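May, late evening

I have been looking forward to writing this all day! The big brown table is finally a place where a person can work. Myrto Drakos lent me the long afternoon and we sorted everything that had piled up since we came back from Wirnotitz – 78 pens and markers (I tested every one, and yes, I kept a tally), plus a drawer of stubs I'm too fond of to throw out. I love the white lamp on the left side and I've decided it is staying.

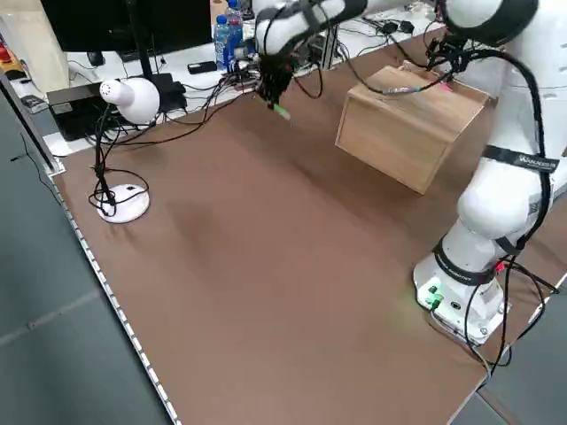
The bin

Oh, I am so pleased with this bin. It's frosted, you can see the brown of the table through it, and the sides slope just enough that my hand goes in easily. I want sketch cards in it, all of them, standing up. The little cup gets the things I grab twenty times a day.
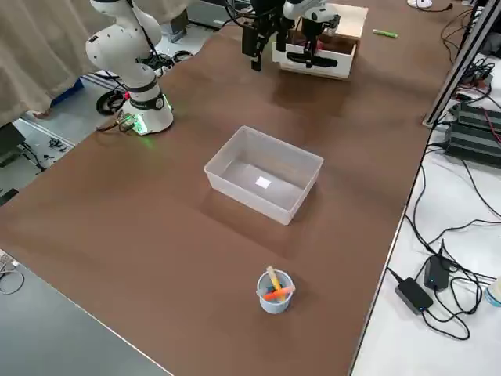
Bin and cup on the brown table.

Then came the big question of what else goes in. I was all for adding the stamps and the string, and I got quite carried away planning dividers (cardboard, cut from the Tirketti boxes!). I haven't even peeked at what the little white square on the bottom is, I was too busy measuring. 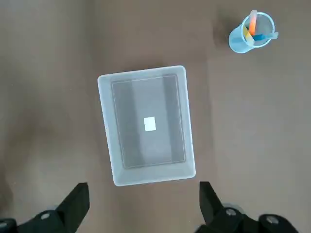

Gisela Kasten wrote back at suppertime that one bin should hold one kind of thing, and that string gets into everything if you let it. She would put the stamps in a tin and be done.

She's right about the string. So cards only, 53 to start with, and the stamps can live on the shelf with the Cletia notebooks. Tomorrow I cut the dividers – six of them, I think – and write the tabs in green. I can hardly wait.
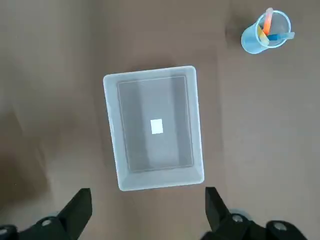 The bin before the cards, with the blue cup well apart from it.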